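**Balley abre en Lusthorpe un servicio de vaciado y orden de habitaciones**

*Lusthorpe, noviembre.* La empresa de mudanzas y guardamuebles Balley pone en marcha este mes un servicio para particulares que necesitan despejar una habitación sin cambiar de casa. El servicio incluye el embalaje, el traslado de lo que no se queda, la revisión de cajones y armarios y la colocación de lo que vuelve a su sitio. Se presta en Lusthorpe y en los pueblos de la comarca de Bainbridge.

Hasta ahora Balley solo aceptaba encargos de mudanza completa. Durante el último año recibió 328 peticiones para trabajos más pequeños: una habitación de invitados que se había ido llenando, un despacho que pasa a ser dormitorio, un cuarto que hay que pintar. La mayoría se rechazó por falta de personal y de material adecuado. La empresa ha formado un equipo aparte, con furgoneta propia y un almacén de 638 metros cuadrados en el polígono de Gravport.

«Una habitación sola tiene su dificultad. La gente sigue viviendo en la casa, duerme al lado, y no puedes dejar las cajas en el pasillo tres días», explica Evangelia Kyriakidis, responsable del nuevo servicio.

**Cómo se trabaja**

El encargo empieza con una visita, que dura menos de una hora y no se cobra si el cliente contrata. En ella se miden los muebles y las puertas, se anota el estado de paredes y suelos y se acuerda qué se queda, qué se guarda y qué se retira. El cliente recibe después un presupuesto cerrado por escrito.

El día del trabajo, el equipo vacía primero las superficies: alféizares, mesas y la parte de arriba de las cajoneras. Después pasa a los cajones, de abajo arriba, y embala el contenido de cada uno por separado. Las cajas de cartón llevan el número del cajón en un lateral —nunca en la tapa, que queda oculta al apilarlas— y una lista breve de lo que contienen. Las cajoneras de madera viajan vacías y con los cajones numerados por detrás.

Una caja grande se reserva para lo dudoso y permanece abierta hasta el final de la jornada. El cliente la repasa antes de que el equipo se marche y decide. Lo que no se haya decidido va al almacén sin coste durante 74 días, y pasado ese plazo se aplica la tarifa normal de guardamuebles.

Balley no tira papeles, fotografías ni medicamentos, aunque el cliente lo pida por teléfono. Esas tres cosas se entregan en mano en una bolsa aparte. Tampoco se hace cargo de instrumentos musicales de gran tamaño ni de plantas, que siguen tramitándose con el departamento de mudanzas.

**Habitaciones con ventana baja**

En muchas casas de Lusthorpe las ventanas tienen el alféizar a la altura de los muebles, y es frecuente que haya una cajonera arrimada a él. Baltasar Núñez, jefe de equipo, recomienda dejar un hueco entre el mueble y la ventana cuando se vuelve a montar la habitación.

«Si se pega del todo, la hoja no abre bien y el canto del mueble acaba marcado. Con un palmo basta. También se limpia mejor», señala.

El equipo fotografía la colocación original y la propone de nuevo al terminar, con los cambios que el cliente quiera hacer. Mover un mueble dentro de la misma habitación está incluido en el precio. Colgar estanterías o cuadros se presupuesta aparte.

**Precios y reservas**

El servicio básico, para una habitación y una jornada, parte de 100 euros más el material de embalaje utilizado. Las cajas que el cliente devuelva plegadas y en buen estado se descuentan de la factura. Para habitaciones con acceso difícil, escaleras estrechas o buhardillas el precio se fija en la visita.

Las reservas pueden hacerse en la oficina de Balley en Lusthorpe, de nueve de la mañana a dos de la tarde, o por teléfono en el mismo horario. Las primeras fechas disponibles son de la segunda quincena de noviembre. Quien tenga una mudanza ya contratada puede añadir el servicio sin pasar por una segunda visita.

**Sobre Balley**

Balley es una empresa de mudanzas y guardamuebles con sede en Lusthorpe y almacén en Gravport. Trabaja con particulares y pequeños comercios.

**Contacto para prensa:** Sofia Tzavaras, oficina de Balley en Lusthorpe. 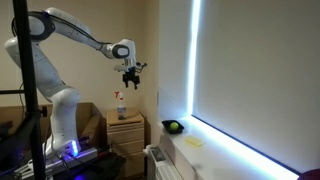 Ysaline Le Goff pregunta si la caja de lo dudoso puede repasarse al día siguiente, porque en su casa no habrá nadie hasta las ocho de la tarde y preferiría no decidir con prisas qué se guarda y qué se va.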